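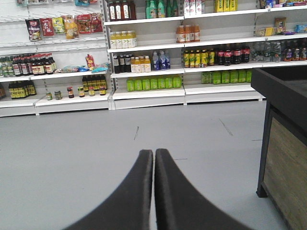

Wrist view, facing the shelf wall, fingers nearly closed.

January, bench log, wrist-only localization

Started 9:40. Goal for the day was to see if the wrist camera alone can tell the policy which station it is at, with the base pose and head camera both withheld. The stations are the shelf wall, the fruit table and the counter. Same Tretstead checkpoint as last time, no retraining.

Method, so I can find it later. Take 200 wrist frames per station from the old teleop logs, run them through the frozen encoder, average them into one prototype per station. At run time, compare the current frame to the prototypes and pick the nearest. If the top 2 are closer than the margin, hold still and pan the wrist before picking. The margin is still the one from the Landwood write-up. I have not tuned it for our room.

First pass over the held-out log had 61 wrong picks. Went through them by hand after lunch. Most of the misses are frames where the fingers are closed and the lens is tilted down, so the floor takes up a lot of the image. Pale gray floor looks like pale gray floor at any station. A large share of the rest are shelf frames with the dark counter coming in on the right, which get pulled toward the counter prototype. Drinks on the shelves are not the problem. When the bottles fill the view the distance is small and the pick is right.

Masked the fingers and re-ran. Used the static mask from the Hondetti scripts, which was drawn for the older fingertips and does not line up at the tips. Redrew it. With the new mask the closed-finger frames move the right way, but the down-tilted ones are still bad. Masking the floor too would be cheating a bit, so leaving it for now.

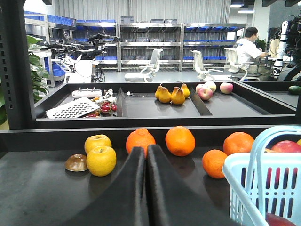 The fruit table is harder in a different way. Yellow apples and oranges in the foreground, then pears and more apples in the divided tray behind, so the encoder has fruit at two depths and the grasp head sometimes scores the back row. Station pick is fine there. Target pick is what drifts. I had been logging these as one failure type and should split them. Added a column to the sheet, old rows not backfilled yet.

Tried the Ionescu crop (center crop, then rescale) on 2 of the fruit logs. It keeps the score on the front row but loses the blue basket when that is off to the right, and the place step needs the basket. Not using it for place. Might still be worth it for the reach only.

To do:
Redo shelf prototypes without the floor-heavy frames.
Sweep the margin on the held-out log before touching the robot again.
Backfill the failure column.
Check whether the pan step is firing at all at the counter. The log shows no hold events there and I don't believe it.

Stopped 5:15. New mask is in the shared folder next to the old one, old one kept.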